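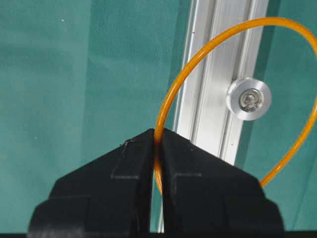

# Rubber rings on slotted aluminium bar – I'm a convert

*Flistusora Workshop Forum > Benches and Storage*

**slotnut_sal**

Right, I've been meaning to post this since November. I bought a mixed box of rubber rings from Drollex (216 in the box, more than I'll get through in a lifetime) to fix one leaky tap, and now they're going on everything I own that's made of slotted aluminium bar. Cable along an upright? Ring. Two short offcuts that roll about in the drawer? Ring round both. Orange is my favourite by miles, it shows up beautifully against bare metal and you can find it when it pings off across the floor!

Does anyone else do this? And is there a size you'd buy on purpose, if you weren't just raiding a plumbing box like me?

**Old Mitre**

Cable ties. Cheaper, stronger, and they don't perish. I had rings on a rack by a south-facing window in Clarnville and they'd cracked by the second summer.

**slotnut_sal**

Ah, but you have to cut a tie off every time you change your mind, and I change my mind a LOT. Fair point about the sun though, mine's on the shady side.

**pegboard_pip**

Team ring. Measure all the way round the bar with a bit of string and pick a ring that has to stretch a little to get there. Too tight and it rolls itself up as you push it along, which drives me mad. I bought a bag of the Drollex ones in one size after that and never looked back.

**Old Mitre**

> a ring that has to stretch a little

How little? "A little" is how I ended up with a snapped one in my eyebrow.

**pegboard_pip**

Enough that it stays where you put it on an upright. If you're gritting your teeth, go up a size.

**slotnut_sal**

Brilliant, string it is. Since somebody will ask about the uprights, mine are the plain pale ones next to the green panel. I went green everywhere and I'm so pleased with it – bare metal looks lovely against it.

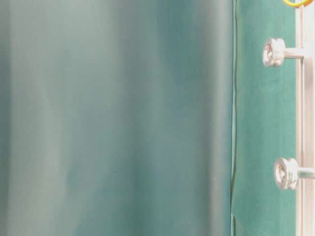
*Green panel and the pale rail, with the two round silver fittings on its side.*

**tallowandtin**

Love the colour. What did you do for the worktop? I've got a length of Tomoana bar here, 1,000 mm, that I want to cut down and bolt up, and I'm dreading scratching it on bare wood full of old screw holes.

**slotnut_sal**

Cloth! Teal-green, just laid flat on top. 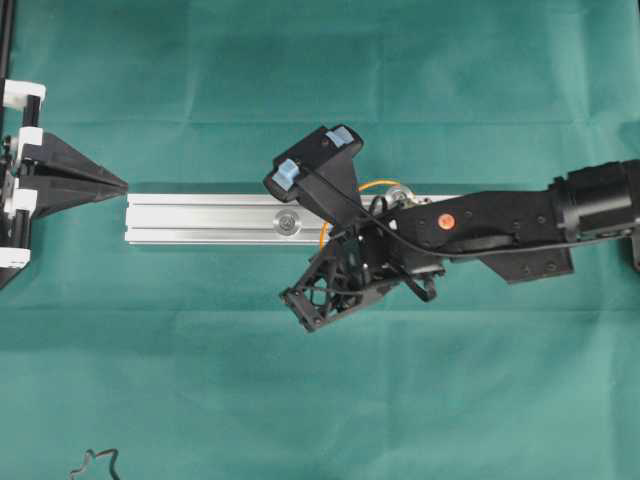
I did think about a rubber mat, but they smell for weeks and every bit of swarf sticks in them. Cloth gets taken outside and shaken. It creases a bit where it's been folded and I can't be bothered to iron it, so there we are. The bar sits nice and quiet on it, and a bolt head dropped into the channel is easy to spot.

**Old Mitre**

Cloth slides about. I'd never drill on it.

**slotnut_sal**

No, nor would I, drilling happens on the other bench with a vice. The cloth is for fitting bolts and fiddling.

**tallowandtin**

Could you clip it at the corners? I've got bulldog clips doing nothing.

**pegboard_pip**

Clips work, but put them on the far side or you'll catch your sleeve. Also, deburr the cut ends before the bar goes anywhere near it. I've pulled a thread the whole width of mine.

**Old Mitre**

Now that I agree with. A flat file, and run it round the inside of the slots too.

**tallowandtin**

Cheers all. Cutting it tonight after tea, then I'll see if I've got any rings in the plumbing tin. They'll be black ones, sorry Sal.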